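Pre-purchase inspection checklist – older grand tourers and coupes

Car: Jillier coupe, two-door, straight six, manual gearbox
Seen at: Krawczyk storage, Zornomcombe
Inspected by: Lovely Lumbao, Rindmont
Marks used: OK / WATCH / FIX / NOT CHECKED

Comments are written for the buyer. A WATCH item can wait until the next service. A FIX item should be done before the car is driven any distance.

PAPERWORK

Chassis number matches title – OK
Engine number matches build sheet – OK
Service history – WATCH. Stamps are complete up to the last change of owner. After that there are only loose invoices, and one of them is for a different car.
Spare keys – OK. Two ignition keys, one trunk key.

BODY

Panel gaps – OK. Driver's door sits a little low at the rear edge. Hinge pins are worn, the usual thing on a long door.
Sills – FIX. Passenger side sill has been patched over old metal. The patch is sound but the drain holes are closed up, so water will stay in there. Open them and treat the inside.
Floor pans – OK
Windshield seal – WATCH. Hard at the top corners.
Paint – OK. Resprayed at some point, decent work, a few runs inside the fuel flap.
Chrome – OK. Rear bumper has light pitting.

ENGINE BAY

Oil level and condition – OK
Coolant – FIX. Brown. Flush the system and fit a new cap.
Compression, dry – OK. Lowest cylinder 152 psi, highest within 14 of that.
Fuel hoses – FIX. Original type hose, cracked at both ends. Replace every length of it, including the short piece behind the tank. Do not run the engine again until this is done.
Belts – WATCH
Wiring – OK. Someone has added a second fuse box for the fan. It is neat and labeled.
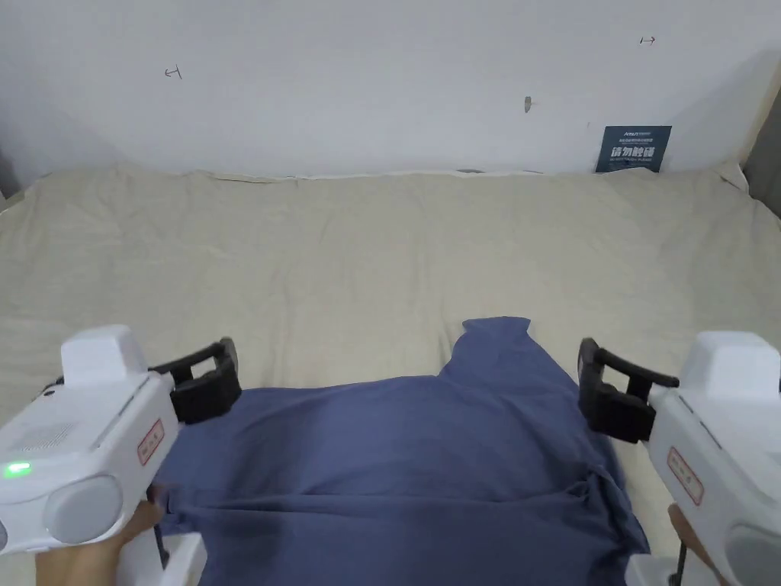 Page last changed: Jun 30, 2022

BRAKES AND STEERING

Front discs – OK
Rear discs – WATCH. Lipped at the outer edge. Enough left for a season.
Brake fluid – FIX. Dark, no record of a change. Bleed all four corners.
Parking brake – FIX. Holds on the flat, does not hold on the ramp.
Steering box – OK. Slight play at center, within what I would expect.
Wheel bearings – OK on three corners. Left front is rough when turned by hand.

TIRES AND WHEELS

Tread – OK
Age – FIX. The tires are 18 years old going by the date codes. Tread depth means nothing at that age. Budget for a full set and the spare.
Wire wheels – WATCH. Two loose spokes on the right rear. The rest ring properly.

INTERIOR

Seat belts – OK. Webbing clean, both retract.
Seat frames – OK
Leather – WATCH. Driver's bolster split along the seam. A trimmer can restitch it without a new panel.
Gauges – OK, except the clock
Heater – NOT CHECKED. Valve is seized shut and I did not want to force it with the coolant in that state.

ROAD TEST

NOT CHECKED, on account of the fuel hoses. Gears were selected with the engine off and all of them go in cleanly. Clutch pedal feels normal. I have penciled in a second visit in July once the hoses, fluid and tires are done – the seller has agreed to this in writing.

OVERALL COMMENT

A straight car with a neglected last few years. The sill is the only thing on the list that could grow once it is opened up, so get a price for that before settling on a figure. Parts for the brakes and cooling system are easy to find. The left front bearing should go on the same invoice as the brake work, as the hub has to come off anyway.

Copy of this sheet to buyer and seller. Road test section to be filled in after the second visit.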